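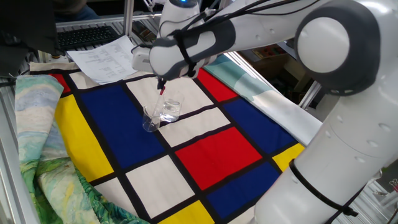

Lectura: 2 min

Jornada de puertas abiertas en Stasau: ¿merece la pena la demostración del brazo con los vasos?

Hola. En enero abren otra vez el taller de Stasau y mi hija, que tiene nueve años y opiniones muy firmes sobre los robots, quiere ir. He leído que una de las mesas es un brazo que maneja un cuentagotas con dos vasitos de precipitados. ¿Alguien ha estado? ¿Se ve algo desde la barrera o hay que pelearse con los jubilados de la primera fila? Venimos desde Ruawai y son más de 200 km, así que agradecería sinceridad.
Drullirora

Shayne McKinnon
Fui en la edición pasada. Sí, merece la pena, con una condición: que te guste mirar despacio. El brazo es grande, blanco y bastante solemne, y todo ese aparato está al servicio de una cosa que mi abuela hacía con dos dedos para las gotas de los ojos. Lo difícil es justo eso. El vidrio no perdona un apretón, y el mantel es de cuadros a lo Mondrian, rojo, azul y amarillo con rayas negras, de modo que los vasos transparentes se confunden con lo que tienen debajo. A mí me costaba distinguirlos, y eso que llevo gafas buenas.
Id a la sesión de las 10:00. A mediodía había una cola indecente y el café se había acabado. La entrada cuesta 20 y los niños no pagan.
Lo que os conviene mirar es la pinza: dos dedos oscuros y finos que apuntan hacia abajo, con unas lucecitas azules al lado. Mi sobrino no miró otra cosa en toda la mañana - ni a mí, que pagaba el aparcamiento.

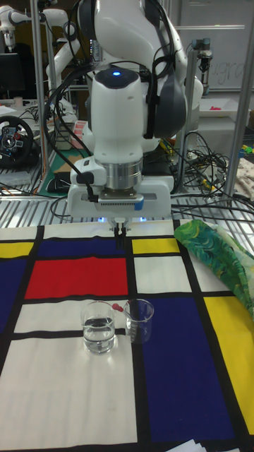 Pisance
yo fui y me aburri, en la tele van mas rapido. aparcad en la calle de atras que es gratis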